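Can any robot set and clear a kid's lunch yet, or is it all still demos?

Posted by Radka Petkov, Oct 19, 2021

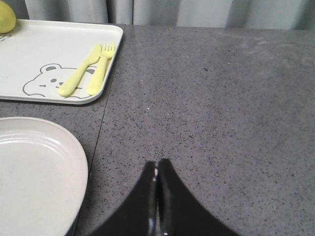 My sister in Imville keeps sending me clips of robot arms putting away dishes, and she is convinced we'll all have one in the kitchen soon. I run a small home daycare and I'd love to believe her. My job at noon is dull stuff: plate down, fork and knife next to it, cut up a pear, then take it all away and wipe. It looks easy enough for a machine. But every clip I've seen has a cut in it, or it's sped up, or the counter is practically bare. Has anybody here watched one do a full cleanup in person, at normal speed?

Costel Ristić
I have, at a trade show in August. The Brekov people had an arm moving plates from a counter to a rack. It managed 2 plates while I drank a whole coffee, and a guy stood next to it the entire time with his hand near the stop button. Then they reset everything by hand. A plate lying flat is harder than it looks, there isn't much to grab except the rim. Same with a kid's fork on a tray. I asked what happens if there's ketchup on it and got a brochure.

Hrvoje Mujić
no. get a dishwasher

Chunhua Yu
I'll be a little kinder than Costel, but only a little. I work in a shop where a Wodau arm loads the same part into the same fixture all shift, and it's good at it. The fixture took us weeks to get right, and if a part sits crooked the arm stops and somebody walks over. Your counter has no fixtures. The plate is somewhere new every day, the pear is soft, and the kids move things.

When you watch the next clip, look for a speed label in the corner and ask how many tries it took. If they say it worked 50 times, ask out of how many. I wouldn't put money down on anything for the daycare, and I'd want a long talk with your insurance before running an arm near toddlers.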